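Plalus Skotthorpe Worktop, Light Wood, Clear Gloss
Tables and benches / Shared rooms / Fixed-height tops 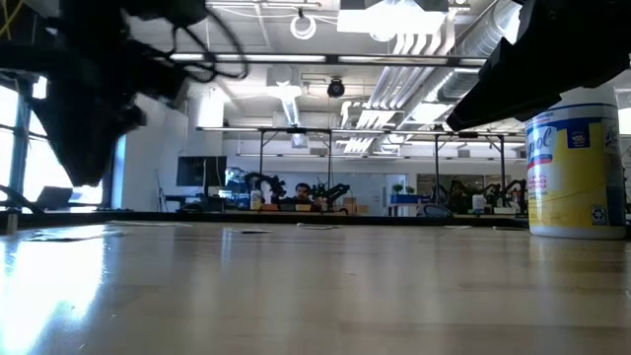 Jussara Miranda wrote to ask whether the gloss finish will stand up to disinfecting wipes several times a day, or whether she should be ordering the matte. Her tops are in a shared workroom with five or six changes of user between opening and closing, and the old ones had gone tacky along the front edge.

Either finish will take it. The tackiness she describes is usually residue and not damage to the lacquer: wipe liquid left to dry in place builds up a film, and the film softens under warm forearms. A second pass with a cloth dampened in plain water removes it. Details are under Cleaning.

General

The Skotthorpe is a solid wood top with a clear sealed surface, made for rooms where one table is used by many people for light work: sorting, assembly, paper handling, small instruments, laptops. It is supplied as a top only or as a top with the Pralau steel underframe. It is not a wet bench and should not be specified as one. Standing water, solvents and open flame are outside its intended use.

The top is finished on both faces and all four edges. Finishing the underside keeps moisture uptake even and reduces cupping. Tops cut down on site must have the new edge sealed before use, and an edge kit is available for this.

Surface options

Clear gloss. Pale, with faint visible grain. Shows fingerprints less than a dark laminate but reflects strongly next to windows. Easiest of the three to wipe dry.

Clear satin. Same lacquer system with a flattening agent. Reflections are softened but still present at low viewing angles.

Clear matte. Recommended where people read from the surface for long periods in daylight. Pencil and rubber marks are harder to remove than from the gloss.

All three can be mixed within an order. They cannot be changed after delivery without sanding back.

Dimensions and load

Thickness: 1 1/4 inches
Standard depth: 30 inches
Standard lengths: 48, 60 and 72 inches
Corners: 1/4 inch radius, all four
Edges: eased top and bottom
Evenly distributed load, 60 inch top on Pralau frame: 229 pounds
Leveling range at each foot: 1 inch

The load figure applies to a frame standing level on a hard floor with all fasteners tightened. It does not apply to a top used on trestles or on a third-party frame. Point loads such as vises and clamp-on arms need the backing plate (see Accessories). Clamps with a bare metal jaw will mark the lacquer at any load, so use a pad.

Placement near windows

Light wood under clear lacquer darkens slightly in sun. The change is quickest in the first months and then slows. Items that stay in one spot, including canisters, trays and monitor bases, leave a lighter patch beneath them. Move them from time to time during the first season. The patch evens out once it is exposed, though not always completely.

Glare depends more on orientation than on finish. Where the room allows, set the long side of the table at a right angle to the windows. If the table has to face the glass, a desk mat or the matte finish will help more than satin will.

Thin stock on a gloss surface

Single sheets and flat pieces of card tend to cling to a gloss top. Pick up from a corner, or slide the piece over the table edge. Customers handling a lot of flat stock often order the gloss for its cleaning and add a felt or cork mat at the work position. Do not use adhesive mats. Their backing can bond to the lacquer and lift it on removal.

Cleaning

Daily: soft cloth, water, a drop of dish soap. Dry with a second cloth.

Disinfecting: pre-moistened wipes or a spray of the ordinary household type. Keep the surface wet for the time stated on the product label, then wipe with plain water and dry. Do not leave used wipes lying on the top. Do not stand an open canister where it can drip from the lid.

Ink and marker: try soap and water first. Isopropyl alcohol on a cotton pad is acceptable for short contact – a few seconds, then water. Repeated use in one spot dulls the gloss.

Not to be used: acetone, undiluted bleach, scouring powder, melamine sponges, furniture wax. Wax does no harm in itself but prevents later repair of the lacquer.

The Skotthorpe lacquer is tested in-house to 1,000 wipe-and-dry cycles at a fixed pressure, with gloss measured at the start and end of the run. The test sheet is sent on request. It covers new surfaces only. Scratched areas wear faster and should be touched up before they reach bare wood.

Repair

Light scratches: touch-up pen, one coat, overnight drying.
Scratches through to wood: fine sanding along the grain, two thin coats, 24 hours between coats.
White rings: often moisture trapped in the top layer. Leave uncovered in a warm room for two days before doing anything else.
Cloudy film: residue. Clean with water as above, then judge.

Accessories

Pralau underframe, black or light gray
Grecu cable tray, clips to rear rail, tool-free
Grecu backing plate for clamp-on mounts, steel, with felt pad
Edge sealing kit, covers two cut edges
Touch-up pen, state finish when ordering
Cork mat, loose laid

The cable tray takes a power strip up to 20 inches long. It fits the Pralau frame only. Tops ordered without a frame can be drilled for cable grommets at the factory; give hole centers measured from the rear left corner, seen from the user's side.

Assembly

Two people. Lay the top face down on a blanket, never directly on its carton, as the staples will scratch it. Position the frame, start all fasteners by hand, then tighten working from the center outward. The slotted holes run across the grain and allow for seasonal movement. Do not overtighten these and do not replace the supplied washers with smaller ones. Turn the table over by the frame, not by the top.

Let the top rest in the room for 48 hours before mounting. If the carton has been in an unheated truck, leave it closed for the first half day.

Ordering

Prices are per top, excluding frame and freight.
48 inch, any finish: $829
60 and 72 inch: on quotation
Edge sealing kit and touch-up pen: see parts list
Pralau underframe: $122 when ordered with a top

Tops ship flat. Check the corners before signing for the delivery and note any damage on the carrier's slip. Gloss tops are held in stock; satin and matte are finished to order, and orders placed now ship in April. Saturday delivery can be arranged for buildings with a loading dock.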